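# Chapter 6: Roads on a Slope

Any road built along a hillside has to deal with two things, the weight of the ground and the water that runs off it.

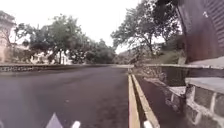 Most of the roads discussed in Part One crossed level ground. A level road can be laid on a shallow bed, drained to both sides, and widened later if traffic grows. A hillside road allows none of this without extra work. The builder first cuts a shelf into the slope. The material dug out on the uphill side is often placed on the downhill side to make up the width, so one half of the finished road rests on old, firm ground and the other half on fill. The two halves don't settle at the same rate. Long cracks that run in the direction of travel are usually the first sign of it.

## 6.1 What this chapter covers

We'll look at four parts of the hillside road: the surface, the edge wall, the drains, and the planting. The surface comes first, though readers who have already studied asphalt in Chapter 3 may go directly to Section 6.3. Curves are treated in Section 6.5 together with sight distance.

The main example is the Petel road, which climbs from the river at Trirnham to the upper town. It is 2456 meters long and rises 230 meters from end to end. Students should work out the average grade before reading further, and then keep the figure at hand. It is used again in the exercises on runoff and on braking.

## 6.2 A short history of the Petel road

The first road on this line was a cart track, paved with river stone in its steepest part and left as bare earth elsewhere. Carts went up empty and came down loaded, and the outer edge wore away faster than the inner one. A low wall was added in stages. The early sections were dry stone, with no mortar, and water could pass through them freely. Later sections were laid in mortar and needed openings at the base. Where a repair crew filled these openings by mistake, water collected behind the wall and pushed it outward.

The engineer Abílio Frade, who trained in Bragança and later took charge of the road, kept a notebook of every wall repair made during his time in the post. He recorded 80 repairs. Of these, 62 were at or just below a bend. His explanation was simple: water running down the road surface does not turn with the road. It keeps going straight until it meets the wall, and it takes sand and gravel with it.

> "Walk the road in the rain," he wrote one March, "and you will find the next repair before the wall does."

Frade's notes also mention trees. He was in favor of them on the slope below the wall, where roots help hold the soil, and against planting them close to the wall itself. Large roots can lift a footing, and fallen leaves block drains. Many towns have kept older trees near the road anyway for their shade, and accept the cost of clearing the drains each fall. Section 6.6 compares the two approaches, using records from Petel and from the smaller road at Kuseck.

## 6.3 Terms you will need

**Cut** - the part of the road shelf made by digging into the slope.

**Fill** - the part made by placing material on the downhill side.

**Parapet** - a low wall along the edge of a road or bridge. It marks the edge and gives some protection to people and vehicles, but it may not be strong enough to hold back earth.

**Retaining wall** - a wall built to hold back earth. The same wall may serve as a retaining wall below road level and a parapet above it.

**Weep hole** - an opening left in a wall to let water out.

**Crossfall** - the sideways tilt of the road surface, given as a percentage.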